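Rechercher sur ce blog OK

Trier les composants avant de câbler

Je repousse ce billet depuis janvier, le temps de vérifier que la méthode tenait sur la durée. Il s'agit de rangement d'atelier, plus exactement de la façon dont je garde, retrouve et jette les petites pièces électriques. Le sujet n'est pas passionnant, mais il m'a fait perdre assez de soirées pour que j'y consacre une page.

Mon atelier occupe l'ancienne buanderie, une pièce étroite avec un établi le long du mur et une fenêtre qui ferme mal. Quand j'ai repris le stock d'un magasin de dépannage qui liquidait, à Desari, je suis rentré avec des cartons remplis de borniers, de relais, de voyants, de boutons et de cosses en tout genre. Le vendeur annonçait jusqu'à 2 000 pièces. Je n'ai jamais vérifié et je ne compte pas le faire.

Au début j'ai fait comme tout le monde, j'ai acheté des casiers à tiroirs. Des Stöcker, corrects, un peu chers. J'ai étiqueté chaque tiroir par type de pièce et par fabricant. Au bout de deux mois le système ne marchait plus. La moitié des tiroirs débordait, l'autre ne servait jamais, et les pièces démontées sur de vieux coffrets finissaient dans une boîte à chaussures marquée « à voir ».

Le problème venait des pièces d'occasion. Une pièce neuve dans son sachet se range toute seule. Une pièce récupérée, il faut la tester, la nettoyer, retrouver sa référence, et décider si elle vaut la place qu'elle prend. Tant que cette décision n'est pas prise, elle traîne.

J'ai donc séparé deux choses que je mélangeais : le tri et le rangement. Le tri se fait sur l'établi, dans des bacs plats, et rien ne va dans un tiroir avant d'être passé par là. Un bac pour ce que je garde, un bac pour ce qui est douteux. La poubelle est sous l'établi, côté gauche. Les bacs doivent être vides le soir, ou au moins le dimanche soir quand la semaine a été chargée.

Pour le contrôle, je reste simple. Sur un bouton, je mesure la continuité au repos puis enfoncé, plusieurs fois de suite, en bougeant un peu le bloc de contact. Si la valeur saute, je démonte et je nettoie. Si elle saute encore, je jette. J'ai longtemps gardé des contacts capricieux en me disant qu'ils serviraient pour un montage sans importance. Ils ont fini par servir, sur l'éclairage du poulailler, et j'ai passé une heure sous la pluie à chercher la panne.

Les vis de bornes méritent un coup d'œil aussi. Une empreinte abîmée se voit tout de suite, un filetage fatigué se sent au serrage. Je remplace la vis si j'en ai une au bon pas, sinon je garde le bloc pour ses pièces.

Côté étiquettes, j'ai abandonné le classement par marque. Je range par fonction, puis par diamètre de perçage pour tout ce qui se monte en façade. Il me faut 11 tiroirs pour l'ensemble, contre un mur entier auparavant. L'inventaire tient dans un tableau de 143 lignes que je mets à jour au crayon et que je recopie de temps en temps sur l'ordinateur. J'ai essayé Darkix, un logiciel de gestion de stock, pendant sept jours. Il est sans doute très bien pour une entreprise. Chez moi, saisir une référence prenait plus de temps que d'aller ouvrir le tiroir.

Reste la question de ce qu'on ne garde pas. Les pièces en bon état mais dont je n'ai pas l'usage partent à la bourse d'échange de Dudis, au printemps. On y trouve surtout du matériel radio, mais les boutons et les voyants s'écoulent bien, par petits lots. Pour le reste, c'est la déchetterie, benne des petits appareils. Ils prennent aussi les chutes de câble, ce que j'ignorais avant de poser la question.

Deux points que je n'ai pas réglés. Les cosses, d'abord, que je mélange toujours malgré les compartiments. Et les ressorts, qui sautent au démontage et que je retrouve en balayant. Un lecteur m'avait conseillé de travailler dans un sac transparent. J'ai essayé, on n'y voit rien et on y travaille mal.

La prochaine fois je parlerai du repérage des fils, avec les manchons imprimés que j'ai reçus et dont je ne suis pas très content. L'encre part au doigt.

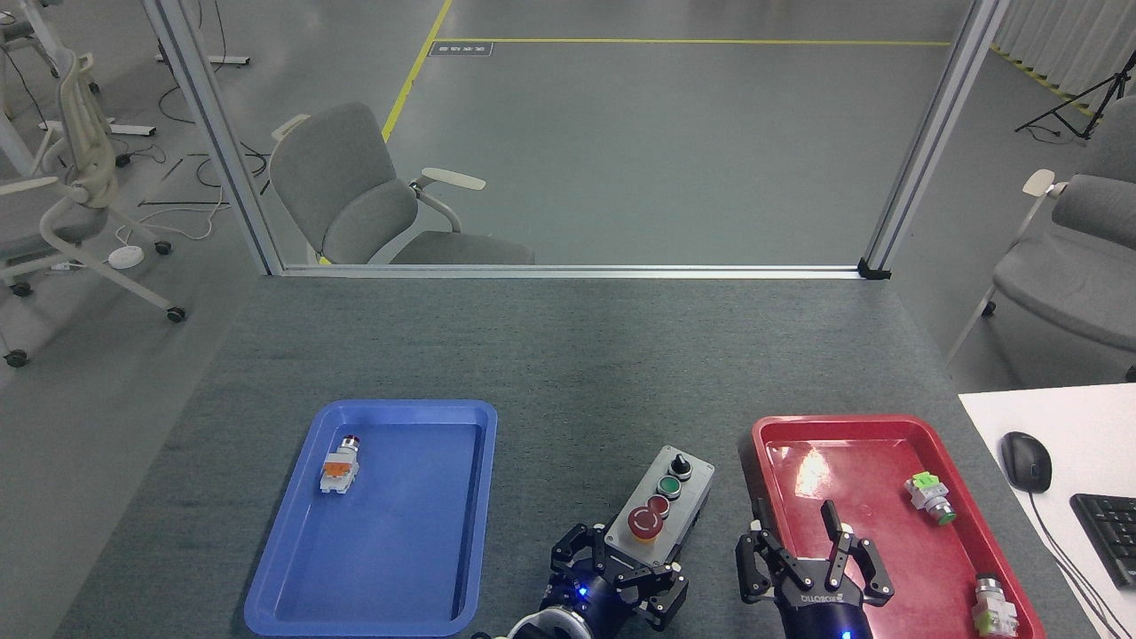
Boutons-poussoirs dans les bacs bleu et rouge.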